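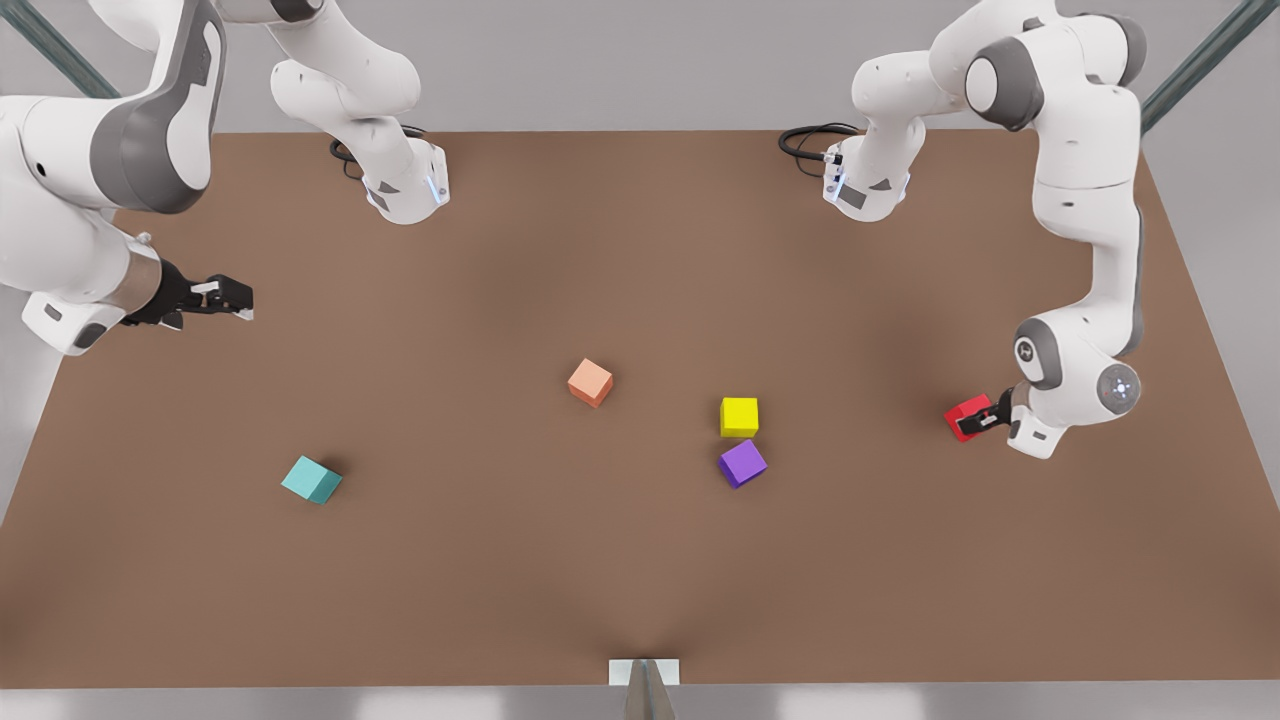
읽는 시간 9분

2장. Prander 연기 측정기의 설치와 첫 작동

이 장에서는 Prander 측정기를 건물 바깥에 설치하고 Pedbridge 지역망에 연결하는 방법을 설명합니다. 측정기는 공기 속의 미세한 연기 입자를 측정합니다. 온도와 습도도 함께 기록합니다. 불꽃을 찾는 장치가 아니므로 화재경보기 대신 사용할 수 없습니다.

2.1 시작하기 전에

상자 안에는 측정기 본체, 벽 받침대, 나사 한 봉지, 전원 어댑터, 방수 덮개, 등록 카드가 들어 있습니다. 빠진 것이 있으면 설치를 시작하지 마시고 받은 곳에 먼저 연락해 주십시오. 등록 카드는 버리지 않습니다. 카드에 적힌 등록 번호는 본체 뒷면에도 있지만, 본체를 벽에 단 다음에는 읽기가 어렵습니다.

따로 준비하실 것은 십자드라이버, 연필, 수평계, 그리고 무선 인터넷의 이름과 비밀번호입니다. 벽이 벽돌이나 콘크리트이면 전동 드릴과 벽용 플러그도 필요합니다.

주의: 비가 오는 날이나 바람이 강한 날에는 설치하지 마십시오. 사다리를 쓰는 경우에는 반드시 다른 한 사람이 아래에서 잡아 주어야 합니다.

2.2 자리를 고르기

측정값의 품질은 대부분 자리에서 결정됩니다. 좋은 자리는 그늘이 있고 공기가 자유롭게 지나가는 곳입니다. 어른의 얼굴 높이 정도가 알맞습니다. 처마 아래의 북쪽 벽을 가장 많이 권합니다.

다음과 같은 곳은 피해 주십시오.

- 바비큐 그릴, 벽난로 굴뚝, 보일러 배기구의 가까이
- 자동차가 시동을 걸고 서 있는 주차 자리
- 에어컨 실외기의 바람이 직접 닿는 벽
- 잔디 스프링클러의 물이 닿는 곳
- 흙길 바로 옆 (마른 계절에 먼지가 연기처럼 기록됩니다)

Parkitville의 계곡 쪽 집들은 저녁에 찬 공기가 내려와서 연기가 낮은 곳에 오래 머무릅니다. 그런 집에서는 같은 동네의 언덕 위 집보다 값이 높게 나올 수 있습니다. 이것은 고장이 아니니 자리를 옮기지 마십시오.

2.3 본체를 벽에 달기

1. 받침대를 벽에 대고 수평계로 수평을 맞춥니다.
2. 나사 구멍의 위치를 연필로 표시합니다.
3. 받침대를 내려놓고 표시한 곳에 구멍을 뚫습니다. 나무 벽에는 구멍의 깊이가 23mm이면 충분합니다.
4. 받침대를 나사로 고정합니다. 손으로 흔들었을 때 움직이지 않아야 합니다.
5. 공기 입구가 아래로 향하게 본체를 잡고, 받침대의 홈에 위에서 아래로 밀어 넣습니다. 딸깍 하는 소리가 납니다.
6. 방수 덮개를 씌웁니다. 덮개의 긴 쪽이 벽의 반대 방향입니다.

참고: 공기 입구의 보호 필름을 떼는 것을 많은 분이 잊어버립니다. 필름은 투명하여 눈에 잘 보이지 않습니다. 손톱으로 모서리를 만져 보면 알 수 있습니다.
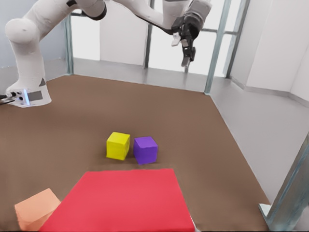
그림 2-1. 흰색 로봇 팔과 갈색 작업면

2.4 전원 연결

전원선은 본체 아래쪽에 꽂습니다. 선이 본체에서 바로 콘센트로 올라가지 않도록, 중간에 한 번 아래로 늘어지게 해 주십시오. 빗물은 선의 가장 낮은 점에서 떨어지고 콘센트로 들어가지 않습니다.

1. 전원선을 본체에 꽂고 고정 너트를 손으로 돌려 잠급니다. 공구로 세게 조이지 마십시오.
2. 선을 벽을 따라 클립으로 고정합니다.
3. 어댑터를 덮개가 있는 옥외용 콘센트에 꽂습니다.
4. 본체 아래의 표시등을 확인합니다. 처음에는 주황색으로 깜박이고, 준비가 끝나면 주황색으로 계속 켜져 있습니다.

경고: 전원선이 짧을 때 실내용 연장선을 바깥에서 사용하지 마십시오. 감전의 위험이 있습니다. 옥외용 연장선을 쓰시거나 더 가까운 자리를 다시 고르십시오.

2.5 지역망에 등록하기

측정기는 인터넷 없이도 값을 저장합니다. 그러나 등록을 하지 않으면 이웃이 보는 지도에는 값이 나타나지 않습니다.

1. 휴대전화의 무선 설정을 열고 Prander로 시작하는 이름을 선택합니다.
2. 설정 화면이 자동으로 열립니다. 열리지 않으면 휴대전화의 모바일 데이터를 잠시 끄고 다시 시도합니다.
3. 집의 무선 인터넷 이름을 고르고 비밀번호를 입력합니다.
4. "지역망" 칸에 Pedbridge를 선택하고, 그룹 번호 1037을 입력합니다.
5. 등록 카드의 번호를 입력합니다. 대문자와 소문자를 구별합니다.
6. 설치 위치를 지도에서 누릅니다. 정확한 주소를 공개하고 싶지 않으면 "위치 흐리게"를 켭니다. 이 경우에 지도의 점은 가까운 교차로로 옮겨집니다.
7. "저장"을 누르고 표시등이 초록색이 될 때까지 기다립니다.

표시등이 빨간색이면 비밀번호가 틀렸거나 신호가 약한 것입니다. 본체의 옆 단추를 길게 눌러 초기화한 다음 1번부터 다시 하십시오. 초기화를 해도 이미 저장된 측정값은 지워지지 않습니다.

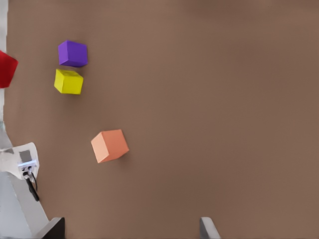
Theano Vasilakis
Pedbridge 지역망 설치 안내 담당

2.6 처음 며칠 동안의 값

새 측정기는 처음 이틀 동안 값이 불안정할 수 있습니다. 안쪽의 센서가 바깥 공기에 적응하는 시간입니다. 이 기간의 값은 지도에 회색으로 나타나며 지역 평균에 들어가지 않습니다. 전원을 끄지 말고 그대로 두십시오.

그 뒤에는 가까운 측정기와 값을 비교해 보십시오. 맑은 날 아침이 비교하기에 좋습니다. 이웃의 값과 계속 크게 다르면 다음 순서로 확인합니다.

1. 보호 필름이 남아 있지 않은지 봅니다.
2. 공기 입구에 거미줄이나 꽃가루가 있으면 부드러운 붓으로 털어 냅니다. 물과 압축 공기는 사용하지 않습니다.
3. 2.2의 피해야 할 곳에 해당하지 않는지 다시 생각해 봅니다.
4. 그래도 같으면 설정 화면에서 "비교 점검 요청"을 누릅니다.

참고: 안개가 짙은 날에는 작은 물방울이 연기로 기록되는 일이 있습니다. 습도 값을 함께 보시면 구별하는 데에 도움이 됩니다.

2.7 계절에 따른 관리

계획된 숲 태우기가 있는 기간에는 지역망에서 미리 알림을 보냅니다. 알림을 받으려면 설정 화면의 "계획 연소 알림"을 켜 두어야 합니다. 이 기간에는 측정 간격이 자동으로 짧아지고, 알림이 끝나면 원래 간격으로 돌아갑니다. 사용자가 직접 바꿀 필요는 없습니다.

매년 9월에는 방수 덮개를 벗기고 나사를 점검해 주십시오. 덮개는 미지근한 물로 씻고 완전히 말린 다음에 다시 씌웁니다. Võ 교체용 필터를 쓰는 모델은 이때 필터도 함께 바꿉니다. 필터의 화살표는 본체의 안쪽을 향해야 합니다.

주의: 실제로 대피 안내가 나온 때에는 측정기를 확인하거나 떼어 오려고 집에 머무르지 마십시오. 대피의 판단은 반드시 지역 당국의 안내를 따르십시오. 측정기는 전원이 끊어져도 마지막 값까지 저장되어 있으며, 돌아오신 뒤에 전원을 연결하면 지역망으로 자동 전송됩니다.

측정기를 다른 집으로 옮기는 방법은 3장에 있습니다.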